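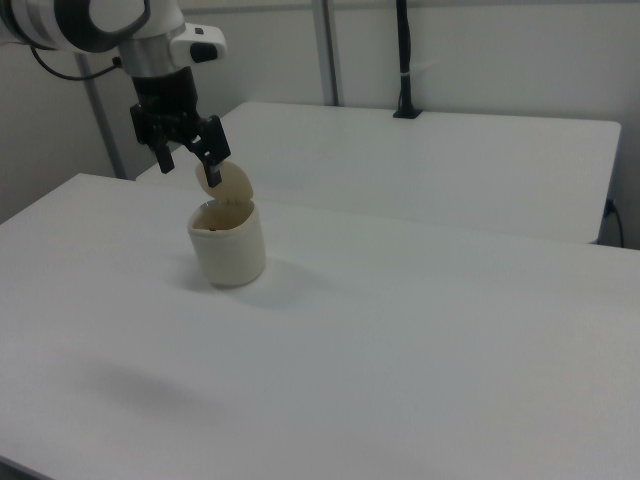
Does the Lid Matter? Keeping Bread Fresh in a Shared Kitchen
Student project report, Food and Home Science

Why I picked this

I live in a house with way too many people and one kitchen, and the thing we fight over most is bread. Somebody buys a nice loaf, somebody else leaves it out, and by Thursday it's either a brick or a science project of its own. So when we got told to pick a question from our own daily lives and spend a month on it, I knew right away what mine would be. What's the best way to keep a loaf of bread good for as long as possible, using stuff a student would already have or could get cheap?

I thought this would be easy (my first plan was one page long and had a smiley face on it). It got complicated fast. "Fresh" means different things to different people, bread goes bad in more than one way, and a kitchen with six people in it is not a lab. But I had a lot of fun with it and I ate a lot of toast.

What I already knew, and what I had wrong

I always figured bread goes stale by drying out. That's part of it, but when I started reading I found out that a loaf can go stale without losing much water at all. The starch in the crumb slowly goes back to a firmer, more ordered form after baking, and that makes it feel hard and crumbly. This happens faster in the fridge than on the counter, so my grandmother's habit of putting every loaf in the refrigerator was making it stale quicker. The fridge does slow down mold, though, so she wasn't totally wrong. The freezer stops nearly everything if you get the bread in there early.

The other thing I had wrong was the crust. I thought a crust got soft because the bread was getting old. It's mostly water moving outward from the middle of the loaf. In a sealed container that water has nowhere to go, so the crust soaks it up and turns leathery, while the inside stays pretty nice. In a paper bag the crust stays crisp for a while but the inside dries out. You kind of have to choose which one you care about more!

How I set it up

I used the same kind of bread every time, the plain white round from Belmonte, the bakery two blocks from our house. They bake in the morning and I picked mine up at 8, before class. I asked at the counter if they put anything in it to make it last and they said no, just flour, water, salt, yeast and a little oil.

I tested these ways of storing it:

Paper bag, folded over twice
Plastic bag, tied
Ceramic crock with its own loose lid (house brand from the Vurkard store, bought used)
Plastic tub with a snap lid, the Fesberg one everybody has
Wrapped in a clean dish towel on the counter
Sliced and frozen, toasted from frozen

Each loaf got cut in half to start, and I stored the halves with the cut side down. Every evening I took off one slice, weighed it, looked it over for mold, pressed it with my thumb, and then ate it plain. After that my roommates got to try some and give it a score from zero to ten. I told them not to look at which container it came from. They looked sometimes. I'm putting that in here because it probably changed some of the scores.

I also kept track of how warm the kitchen was using the thermometer on the wall, which is not a fancy one. I did the whole thing in January, when the heat was on and the air in the house was very dry. I think that matters more than I gave it credit for at first, and I'll come back to it.

By the end I had 29 loaves in my notebook, counting the two I had to throw out of the study when someone made French toast with them.

The scoring

The thumb test sounds silly but it worked better than I expected. I pressed the middle of the slice for a slow count of three and then watched how far it sprang back. Fresh bread comes all the way up. Old bread either stays dented or doesn't dent in the first place. I did try doing this with a stack of coins as a weight, so it would be the same every time, and the coins kept sliding off. I went back to the thumb.

For the weight part I used a little kitchen scale. A full loaf came in at almost 200 grams heavier than I'd guessed from holding it, so I'm glad I didn't trust my hands for any of this.

What happened

The paper bag was the best for the first day, easily. The crust was still crackly at dinner. By the second evening it was on its way out and by the third it lost more weight than anything else I tested. My roommates' scores fell off a cliff.

The plastic bag was the opposite. Soft crust by the first night, which a couple of people hated, but the inside stayed bendy for days. It was also the first to get mold. Small green spots, always starting on the bottom where the bread touched the plastic.

The dish towel was a nice middle ground for about a day and a half and then it was basically the paper bag again. It smelled a little like laundry soap too, and so did the bread.

The ceramic crock did best overall for the counter. The crust went softer but not rubbery, and the inside held up almost as well as in plastic. I only had one loaf out of the crock group get mold inside the testing time. I think the loose lid lets just enough damp air out. I moved the lid a crack to the side for one round to see what would happen, and that loaf dried out a full day sooner, so the fit of the lid really does seem to make a difference.

The snap tub was close to the plastic bag. Good inside, sad crust. A minute or two in the toaster fixed the crust completely, so if you toast everything anyway you might as well use the tub.

And then the freezer. I didn't want the freezer to win, because it's boring and ours is always full. It won. Slices frozen on the first day and toasted later scored nearly the same as fresh toast, no matter how long I waited. Nobody in the house could tell them apart in a side by side, me included.

Where it went wrong

Biladent is the name of the dish soap we use, and for the first week I was washing the crock and the tub with it and not rinsing well enough. Two slices tasted minty. I redid those loaves.

I also didn't think about crumbs. Old crumbs in the bottom of a container carry mold spores over to the next loaf, and I was only wiping mine out between rounds. Once I started washing and fully drying them, the mold showed up later in every closed container. So part of my early data is really about how dirty my containers were. I left those numbers in the notebook but marked them with a star.

And the dry air thing. In a humid summer kitchen I'd expect the paper bag to do better on drying and everything closed to do worse on mold. I can't say that from my own results, it's just what the reading suggests. I'd love to run the same thing again in warm weather and compare.

Does it save anything?

Before the project, I asked the house to keep a list on the fridge of bread we threw away. It came to 1,497 grams over the weeks before I started. I don't have a matching number for after, because during the project I was buying extra loaves and we were eating them on a schedule, so it wouldn't be fair to compare. But we do throw out less now. Half of every loaf gets sliced and frozen the day it's bought, and the other half goes in the crock.

What I'd do differently

More loaves per method, for one. I'd also get people to score without seeing the containers for real, maybe by cutting everything in another room. I'd test a whole grain bread and a sourdough too – the sourdough people online swear theirs lasts twice as long and I'd like to check that myself.

I'd also weigh the loaf along with the slice each night. Slices came out different thicknesses depending on how tired I was – my notebook has one that's practically a doorstop – and that makes the slice weights pretty hard to use. I ended up leaning on the thumb test and the scores for most of what I've written here.

The crock is still on our counter, and I wash it on Thursday nights.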